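September, 7:40am

Bench 2. Small form factor box, second build. Kieran dropped off the Virk case last night, the 4-liter one with the riser. First build (stock cooler, stock paste) ran too warm to ship so this one gets the low profile cooler from Dirnstead and a proper fan curve.

**Parts in**
- Virk case, side panels off for now
- Esari board, BIOS as it came, NOT updated yet (Xiomara wants baseline numbers on the old one first)
- Dirnstead cooler, 92 mm fan
- Skinmont brick, external. Loud coil whine on the last one, this one fine so far
- two sticks RAM, single M.2 under the board, awkward

Riser cable went in backwards the first time. The arrow is on the inside of the bend where you can't read it once it's seated. Put a dot of paint marker on ours. Kohei, if you take the other case apart please do the same.

**8:55**

Posts. Memory only trains at default with the profile on, wont boot at rated speed. Tried slots swapped, same. Left it at default, come back to it.

Idle looks fine, fan at minimum, can't hear it over the AC. Started the game loop on the living room preset, panels off.

**10:20**

Loop score 2,240, panels off. With panels on it sags after the first few passes and then sits there. GPU isn't the one throttling, it's the CPU side, clocks step down and the fan is already flat out. Air under the board has nowhere to go. The M.2 is getting cooked too, throttle flag came up twice in the log.

Things tried:
1. fan flipped to exhaust. Worse on CPU, drive better
2. foam strip along the top edge so it stops pulling its own hot air back in. Helped, keep
3. rubber feet doubled up, box sits higher. Helped more than the foam, annoyingly

Lap 422 of the log has the weird dip. Ignore it, that was me unplugging the monitor.

Marcus asked why not just cap the CPU power. Because then it loses to the old box in the two games people actualy buy it for. But fair, will run one capped pass after lunch so we have the number.
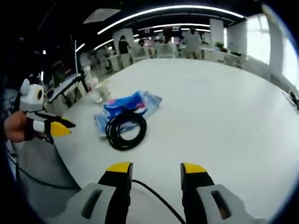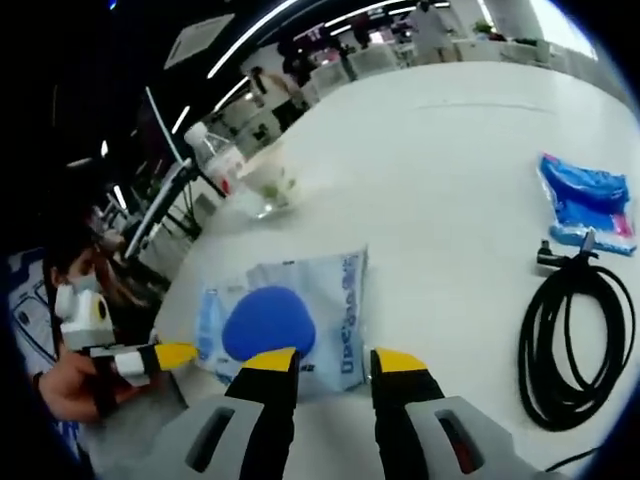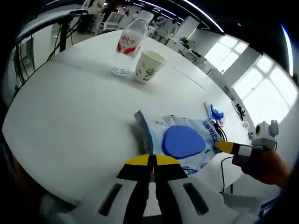
**1:15pm**

Capped pass done. Panels on, foam + tall feet + intake. Holds steady the whole hour, no throttle flag, wall draw peaks at 179 W, which the Skinmont brick is OK with. Score drops a little but the frame times are much flatter and on a TV I'd take that over the higher average. Marcus smug.

Noise: still a tick at low rpm from the Dirnstead fan, only when the case is vertical. Bearing? Laid flat it goes away. Myrtle has a spare of the same fan in the drawer, swap before blaming the case.

**Left to do**
- BIOS update, then redo memory at rated speed
- repeat the uncapped run on the new BIOS, same room temp if possible
- thermal pad for the M.2, the thick one won't fit, measure the gap first
- sleep/wake with the TV on HDMI. Woke to black screen once, couldnt repeat it
- ask Virk if the vented bottom panel is a seperate part number or a whole new case
- Kieran wants the box back on the shelf demo, told him not until the fan is sorted

Logs are in the bench 2 folder, uncapped and capped in separate files. Don't use the one called final.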